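Monthly storage room inspection, Brekden building, ground floor
Month: September. Start of round: Monday, before opening.

1. Exit door opens fully from inside. OK
Comment: the door closer is a little slow. Grelari was informed already in the last round.

2. Emergency light. OK
Comment: test button was held and the lamp came on.

3. Extinguisher no. 1173, pressure in green zone, pin and seal in place. OK
Comment: the label is getting hard to read, please order a new one.

4. Shelf load plates present. NOT OK
Comment: the plate is missing on shelf 2. Limit there is 700 kg, same as the others. Until the plate is back, please do not add any pallets.

5. Cabinets and locks. See comment after the pictures.

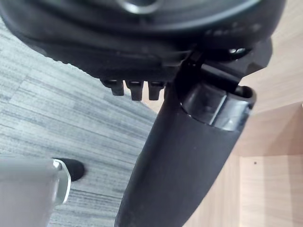
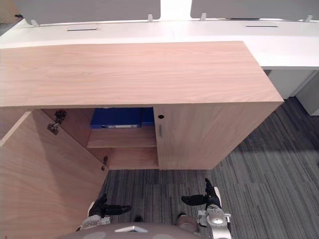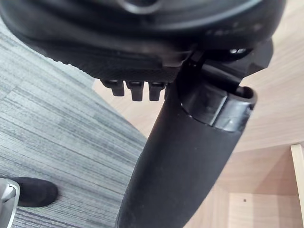 Item 5. Middle picture: wood-grain cabinet, left door open, right door closed.

Comment: cabinet doors must be closed at the end of each shift. Spare keys are kept at the Pirneo desk and must be signed for.

6. Extension cords. NOT OK
Comment: one cord of 3000 W was still rolled up on its drum while in use. It must be unrolled completely. I spoke with the evening shift about it.

7. Cleaning products in original bottles. OK

8. First aid box. PARTLY OK
Comment: burn gel is expired. Vergara delivers the new one with the next order.

Open points for next round: 4, 6, 8.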